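Keeping the Line Running: A Conversation with the Head of Production at Luvthorpe Hosiery

From the regional manufacturing bulletin, March issue 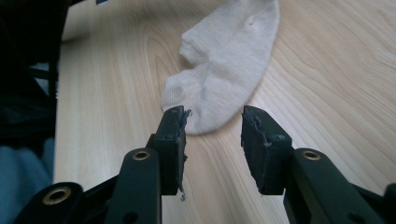
A pale knit sock on a wooden tabletop.

The Luvthorpe mill has produced knitted socks on the same site, beside the Posarwood canal, through four changes of ownership. It employs 128 people, most of whom live within walking distance of the gate. The head of production, who began at the mill as a trainee knitter and has held the present post for eleven years, agreed to speak with the bulletin on the condition that the interview deal with the work and leave personal matters aside. The conversation took place in the sample office above the knitting floor.

Asked first how the mill had remained open when several larger competitors in the district had closed, the head of production declined to offer a general theory.

"People want there to be a secret," was the reply. "We had a landlord who did not raise the rent for a long time. We had two customers who paid their bills promptly. Those two facts account for a good deal. I would be cautious about any explanation that gives more credit to the management, and I say that as part of it."

The two customers in question are a chain of outdoor stores and a wholesaler of plain household socks. The wholesaler's orders are large and seldom change. The outdoor stores revise their colors twice a year and have, in recent seasons, asked for smaller batches delivered more often. According to the head of production, this second kind of order has altered the working day more than any new machine.

"When I started, a knitter might run one color for a week. Now the same knitter may change yarn three times before lunch. Every change means stopping, threading, running a test pair, and checking it at the bench. The stopping is where the money goes. We spent most of one winter doing nothing but looking at how we stop."

The review led to a new arrangement of the floor. Yarn cones, formerly held in a central store, are now kept in racks at the end of each aisle, and the order of colors for each shift is settled the afternoon before. Light shades are run ahead of dark ones, so that stray fiber from a navy or black cone does not find its way into a cream sock. The head of production described this as an old rule that had been allowed to lapse.

"The older knitters all knew it. It was never written down. Then a number of them retired within a short period, and we began to have complaints about specks in the pale goods. We had to learn it a second time, at some expense."

The loss of such knowledge was a subject to which the interview returned several times. The mill now keeps what it calls the floor book, a loose-leaf binder in which employees record faults and the remedies that worked. It has grown to more than 700 pages. New employees are expected to read the section for their own machine group during the first month and to add at least one entry by the end of the first year.

"Some of the entries are a single line. One says that the third machine in the second aisle drops stitches when the loading door has been open. We have had engineers look at it, and they can find no fault with the machine. But if you close the door and wait, the trouble stops. A new person could lose a whole morning to that without the book."

The machines themselves are of two generations. The older group came from Fuchs, a builder that the mill has dealt with since before the present owners arrived, and they are kept in service by an in-house workshop of five fitters. The newer group was bought secondhand after the closure of a mill at Golletness. The head of production spoke of that purchase with some reserve.

"We knew many of the people there. It is not a pleasant thing to walk through a building and put labels on the equipment. We took on nine of their staff as well, and I consider that the better part of the bargain. They had their own ways of doing things, and in several respects their ways were superior to ours. Their toe closing was neater. We adopted it within the year."

Toe closing, the step at which the open end of a knitted tube is joined, remains the operation most likely to produce a rejected sock at Luvthorpe. It is also the operation for which training takes longest. A trainee spends several weeks on practice tubes before being given saleable work, and then works beside an experienced closer until the supervisor is satisfied. The bulletin asked whether the mill had considered buying finished toes from an outside firm, as some manufacturers now do.

"We priced it. The saving was real. But the goods would leave the building half made and come back on somebody else's schedule, and with small batches we could not carry that delay. There was also some feeling on the floor that it would be the first step toward sending out everything else. I thought that feeling deserved to be taken seriously."

On wages and hours the head of production was brief. Shifts at the mill begin at six in the morning and two in the afternoon. A night shift was ended some years ago after the quality figures for those hours were compared with the rest. The company has since offered a shorter evening shift for parents and students, and it currently has a waiting list.

The discussion then turned to waste. Knitting waste at the mill falls into three groups: yarn ends, test pairs, and finished socks that fail inspection. Yarn ends are sold for stuffing. Test pairs were for many years thrown away. Since last fall they have been washed, matched as nearly as possible, and given to two shelters in Posarwood. The most recent delivery came to 862 pairs.

"Matched is a generous word for it," the head of production said. "They are warm and they are sound. The shelter manager told us that socks are the item they ask for most often and receive least. I had worked here a long time without knowing that, and I was sorry not to have known it sooner."

Single socks present a different difficulty. A sock whose partner has failed inspection cannot simply be paired with the next one of the same color, as dye lots differ slightly and customers notice. The inspection bench holds singles in trays by lot number until the lot is finished, at which point remaining singles are paired within the lot or sent with the test goods.

Plans for the coming year are modest. The roof over the dye store is to be replaced, and the workshop will begin rebuilding the oldest of the Fuchs machines one at a time during the summer shutdown. The mill also intends to open its doors to local schools, with visits limited to small groups for reasons of safety and noise. An application for a grant of 200 hours of paid instruction time has been submitted to support the visits, and a decision is expected before the summer.

Asked what advice might be given to a young person considering the trade, the head of production took some time before answering.

"I would tell them to come and stand on the floor for an afternoon first. It is loud and it is warm, and there is lint on everything you own. Some people know within ten minutes that they could not bear it. Others start asking what the machine is doing. If they start asking, I give them an application form."

School visits may be arranged through the mill office at Luvthorpe during working hours.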